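En defensa del cajón de todo

3/1/22

Cada enero me pasa lo mismo. Abro el teléfono todavía con el turrón en la garganta y ya hay alguien explicándome que este año voy a ordenar mi casa. Cajitas transparentes, etiquetas con letra bonita, separadores de bambú, calcetines doblados como si fueran sobres. Y yo, que soy débil, lo miro entero. Luego me levanto, voy al mueble del pasillo, tiro del segundo cajón y no se abre porque hay una espumadera atravesada. Y me río sola.

Quiero romper una lanza por ese cajón. En mi casa lo llamamos el de todo, en la de mi madre era «el de los trastos» y una compañera de trabajo le dice el purgatorio, que me parece el mejor nombre de los tres. No tiene por qué ser un cajón, claro. Puede ser una caja debajo de la cama, un cubo de plástico en el trastero, la cesta de la entrada donde se supone que solo van las llaves. Lo importante es que ahí dentro convive lo que no tiene sitio con lo que lo tenía y lo perdió.

Empiezo confesando que lo he intentado. En noviembre, con dos semanas de lluvia y mucho tiempo libre, me compré un juego de organizadores de la marca Keda: 16 piezas encajables, según la caja, «para cada rincón de tu vida». Vacié el cajón sobre la mesa del comedor y me puse a clasificar. Las pilas con las pilas, los cables con los cables, hasta ahí todo el mundo llega. El problema viene después. ¿Dónde va una tapa que encaja perfectamente en nada? ¿Una llave que no abre ninguna puerta de esta casa pero que me da miedo tirar? ¿La pinza del pelo va con las cosas del pelo o con las pinzas de cerrar bolsas, que es para lo que la uso? Me pasé la tarde entera tomando decisiones sobre objetos que no me habían pedido nada.

Al final me sobró un montoncito. Un montoncito considerable, vaya. Y como ya era de noche y había que cenar en esa mesa, lo metí en la pieza más grande del juego y la guardé en el cajón. O sea que me gasté un dinero en reconstruir el cajón de todo dentro del cajón de todo, solo que más pequeño y con tapa.

A los organizadores no les guardo rencor, que conste. Tres de ellos siguen en la nevera y van de maravilla para los yogures.

Lo que me molesta es otra cosa, y es el tono. Esa idea de que el desorden de un cajón dice algo malo de ti, de que si no sabes dónde están las tijeras es que tampoco sabes adónde va tu vida. Hay una aplicación, Prarora se llama, que te hace fotografiar cada objeto de la casa y ponerle una categoría. Me la instalé, por curiosidad (y porque la primera semana era gratis). Llegué a 72 objetos y me mandó un aviso felicitándome por haber empezado mi camino. ¡Empezado! Yo estaba agotada, llevaba solo el baño y media estantería. La borré esa misma noche y dormí como un bebé.

Y fíjate que las categorías son lo de menos cuando una tiene memoria. Yo no sé en qué categoría está el metro de costura, pero sé que está debajo de las velas de cumpleaños, a la izquierda, porque lo dejé ahí cuando acorté las cortinas. En mi casa las cosas se encuentran por biografía. Mi pareja dice que eso sirve únicamente si vives conmigo y encima eres yo, y algo de razón tiene, lo admito. Me ha llamado al trabajo para preguntar por el abrelatas. Más de una vez.

También tengo que reconocer que hay cajones y cajones. Los de la cocina los quiero ordenados, y mucho. Un cuchillo suelto entre trapos me parece una barbaridad, y los medicamentos van en su armario alto y punto. Los papeles, en una carpeta, aunque sea una sola y gorda. Y si hay niños pequeños en casa, pues con más motivo. No estoy defendiendo el caos general, que luego me escribe gente muy enfadada. Defiendo que en cada casa haya un sitio, uno, donde se pueda soltar una cosa sin pensar.

Porque soltar una cosa sin pensar es un descanso enorme. Llegas a las ocho con las bolsas, el paraguas, un tornillo que se ha caído de no sé dónde, y tienes un lugar para el tornillo. Ya está. No hay que levantarse a buscar la caja de los tornillos, que además está en el altillo y hace falta la escalera. En la tienda Gentile de mi barrio, que es una ferretería de las de mostrador y paciencia, venden una caja con 42 compartimentos diminutos para eso. La miro siempre que voy. Es preciosa, de verdad. Y sé perfectamente que en mi casa acabaría con un botón en cada hueco y los tornillos en el cajón de al lado.

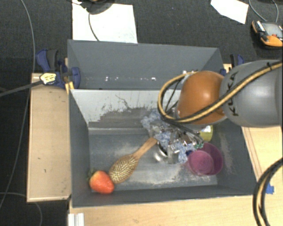 A mí lo que me pierde de estos revoltijos son los vecinos. Un cepillo del pelo de madera pegado a un fresón rojo con sus hojas verdes, ¿en qué tienda, en qué pasillo se iban a encontrar esos dos? En ninguno. Y al rato hay también una cosa plateada que brilla, algo redondo y morado, una maraña azul y blanca como de malla que yo, si fuera mía, no tendría valor de desenredar. El ojo va saltando de uno a otro y se entretiene. Pon el mismo cepillo en un estante con otros cepillos y dime si lo miras dos segundos seguidos.

De pequeña, cuando me aburría en casa de mi abuela, me dejaban hurgar en su caja de galletas, que por supuesto no tenía galletas. Había dedales, una medalla, gomas resecas, un silbato. Podía estar ahí una tarde entera, y no recuerdo haber pasado una tarde así con ningún armario bien ordenado. Quizá por eso ahora me cuesta tanto vaciar la mía. Cada vez que busco el celo encuentro tres cosas que no buscaba, y una de ellas suele arreglarme el día, como aquel billete de 500 pesetas que apareció doblado dentro de la funda de unas gafas. No me sirvió para nada, ya ni lo cambian, pero lo enseñé a todo el mundo durante una semana.

Eso sí, tengo una norma, y es la única que recomiendo: el cajón puede estar lleno pero tiene que cerrar. Cuando ya no cierra, se saca lo de arriba hasta que cierre y se mira con un poco de severidad. Lo roto se va, lo repetido se regala, y lo que no sé qué es lo dejo hasta la próxima. Tardo lo que tarda en hacerse el café. Con la espumadera de esta mañana, por ejemplo, ha sido fácil - ha vuelto a la cocina, que no sé ni cómo había salido.

Mi hermana, que es de las de etiqueta, me regaló por Reyes hace dos años una rotuladora Bekton, de esas que imprimen tiritas adhesivas. Muy maja, con su funda y todo. La usé para ponerle nombre a los botes de las legumbres y luego se quedó sin cinta. Este año quiero comprarle un recambio y hacer por fin una etiqueta para el frente del cajón, con las tres letras bien grandes, «ETC», y que mi hermana la vea cuando venga a comer el roscón.

Lo malo es que para comprar el recambio necesito saber el modelo, y para saber el modelo tengo que encontrar la rotuladora. Debe de estar debajo de las velas.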